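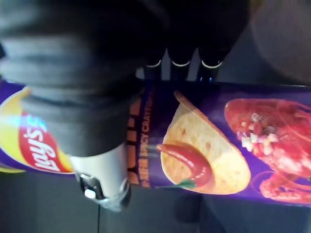 Ticket 31: Gripper lets go of the chip can partway through the lift

Opened by: Melur Lubis, Irness robotics club
Date: 6 Aug 2025
Status: open, waiting on a retest

Hi everyone, and thank you for being so patient with our team's questions this summer! We're working on the shelf-stocking task for the Kellodard meet, and our can is the purple Lay's one, the spicy crayfish flavor, laid on its side. The fingers close on it fine. Then the arm goes up, the can slowly rolls in the grip, and down it comes. Out of 22 tries yesterday we dropped it 3 times, always on the way up and never while closing.

What we've tried so far:
- Wiped the fingertips and the can with a dry cloth. No change.
- Slowed the lift to half speed. Maybe a little better, but we still saw it roll.
- Swapped in the spare battery.

Reply from Yusri Sutanto
Hi Melur, what a nicely written ticket! My first guess is that you're gripping too far from the middle of the can, so the heavy end wants to swing. Could you move the grasp point 2 cm toward the center and leave everything else alone? Please put the lift speed back to normal first, or we won't know which change did it.

Reply from Melur Lubis
Will do. Qistina has the laptop until practice, so it'll be this evening. She also wonders if the closing force got reset when we loaded the Prurkska settings (I'm a bit embarrassed that we didn't check).

Reply from Yusri Sutanto
Good thinking, Qistina! Send me the force value along with the retest numbers and I'll keep this one open for you.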